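Where Does the Bathwater Go? Greywater and the Backyard Garden
Final report for Applied Environmental Projects

I picked greywater because my nan used to carry the washing-up water out to her lemon tree every night, and that tree was enormous. When our tutor, Tamás Fülöp, asked for a topic we could measure at home, I had mine before he'd finished talking (he did ask if I was sure, and I probably should have thought about how heavy buckets are).

Greywater is what comes out of your shower, bath, basins and washing machine. Toilet water is a different thing altogether and I left it well alone. Kitchen water usually gets left out too on account of the grease and food scraps, so sorry Nan.

I did the measuring at our share house in Ukau. There are three of us here, me plus two very patient housemates, and for the length of the project everybody put the plug in before they showered and wrote down how many buckets they bailed out afterwards. The laundry was easier. I hooked the washing machine hose over the edge of the trough and marked the levels on the side with tape.

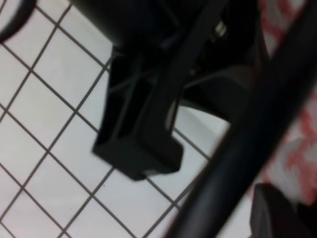 How much water does one household send down the drain that a garden could be using?

Over the 30 days I kept records, ours came to 2988 litres from the shower and the washing machine together. The shower was the bigger share at 1686 litres and the washing machine made up the rest. I didn't bother with the hand basin because I couldn't work out a way to catch it without making everyone hate me.

That number surprised me! We think of ourselves as pretty careful, and one housemate is in and out of the shower before the mirror fogs. Mind you, some of it is still missing, as people forgot the plug now and then and I've only counted what was written down.

Next I wanted to know if the plants would cope. I set up two rows of silverbeet along the back fence, same seedlings, same compost, same amount of sun as far as I could manage. One row got tap water and the other got shower water, used the same day (you're not meant to store it, it goes off fast and stinks). I kept the hose well away from both and poured onto the soil under the leaves. We had hardly any rain in January, which was rotten for the lawn and great for me.

The results were a bit of a letdown if you like drama. The rows looked much the same. The tap water row was slightly taller in the first week, then the shower row caught up, and by harvest I couldn't have told you which was which. The tallest leaf of all came from the shower row, but one leaf doesn't prove anything.

Soap was the bit I got interested in. I'd started with our ordinary laundry powder and tested that water on some spare seedlings in pots, and the edges of the leaves went brown. A lot of powders are high in sodium, and sodium builds up in soil, especially clay like ours.
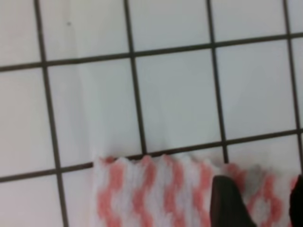 So I swapped to a low-sodium liquid and started again with fresh pots, and those ones stayed green right through. I'd have liked to test the soil properly, but the lab kit was booked out and my cheap pH strips all came up a colour somewhere between two of the squares on the chart. I've written those readings up as "slightly alkaline" and I wouldn't go further than that.

I also put a short survey in letterboxes around Prodville, where I work on weekends, and got 156 replies. Nearly 30 of those people said they already used greywater in some way, mostly by bucket. The main worries were smell, germs and mucking around with the plumbing. Someone on Arsenault Street wrote me a whole page about their passionfruit vine, which I've attached with their permission.

If I did it again I'd use more plants, for a start. Two rows isn't enough to say much, and the end nearest the shed got shade in the late afternoon. I'd also run it through winter, when the ground is already wet and the extra water might do more harm than good. A proper diverter valve would save everyone's backs, though you'd need to check the rules with your council and get a licensed plumber in.

We've kept the bucket going for the shower. The washing machine hose is back in the drain for now, until I can talk the landlord into a diverter, and the silverbeet has mostly been eaten.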